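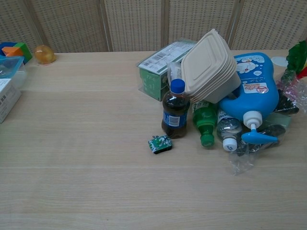 Okay so a few of you asked how the Sangkhawat thing went from "I sell curry paste out of my mum's freezer" to a real business with an ABN and everything, so this arvo you get a thread. I'm in my final year of commerce at Arnley, majoring in marketing, and I've been at this for 18 months now. First proper lesson was that you need somewhere to put stuff. 

2/ Background for the new people. The recipes are my nan's, the name is her maiden name, and the paste comes in green, red and a jungle one that makes my housemate cry. Started at the Friday night market next to the uni pool. Took 30 jars the first week and sold the lot before eight o'clock, then stood there like a goose with nothing on the trestle.

3/ I did NOT have a plan at this point. I had an esky and a Sharpie.

4/ Then Manee Kamolrat came by the stall. She runs Likow, the noodle place on the corner near the law building, and she guest lectures in our small business unit (great lectures, brutal marker). She tried the green, asked what each jar cost me to make, and I said "um, three bucks?" She asked if that included the jar. Reader, it did not include the jar.

5/ So I went home and costed everything properly. Jars, lids, labels, galangal (why is galangal SO dear in winter), the stall fee, petrol. I'd been making less an hour than I did at Cuko stacking shelves, and Cuko gave me a staff discount.

6/ Put the price up by two dollars and felt sick about it. Lost maybe one regular, who came back in a fortnight anyway because the supermarket stuff tastes like salt.

7/ Next bit was the uni's start-up program. You pitch for five minutes, they ask questions for ten, and if you get in there's a commercial kitchen you can book at student rates. There were 107 applications in my intake. I got in off the waitlist, I'm not proud, a waitlist spot gets you the same kitchen key.

8/ The kitchen changed everything. At home I could do a dozen jars before the blender got hot and started to smell. Biggest single batch so far is 198 jars, and I could not lift my arms the next day. Mum came in to do lids and reorganised their entire pantry while she was there.

9/ Things I'd do differently: get the food safety certificate before you need it, open a separate bank account on day one, don't order labels at midnight. I still have a roll that says "JUNGEL". If anyone wants them for a craft project, DM me.

10/ Someone asked if I'm dropping out. Nah. Two units to go and one of them is basically my own books with a cover sheet on top. I finish in April and then it's full time, plus Likow is putting the red on their menu for a trial, which I'm trying to be very normal about.

11/ Market's on this Friday from five, same spot near the pool. Bring a bag, I've run out of bags

Print this thread | E-mail this thread

Posted in April, 4.40 pm
By the Sangkhawat paste person

Recent
Where I buy my jars (and where I stopped)
Stall fees at the Arnley night market, a whinge
Nan's green curry, the weeknight version
What I got asked at my pitch
Esky cleaning tips please, I'm begging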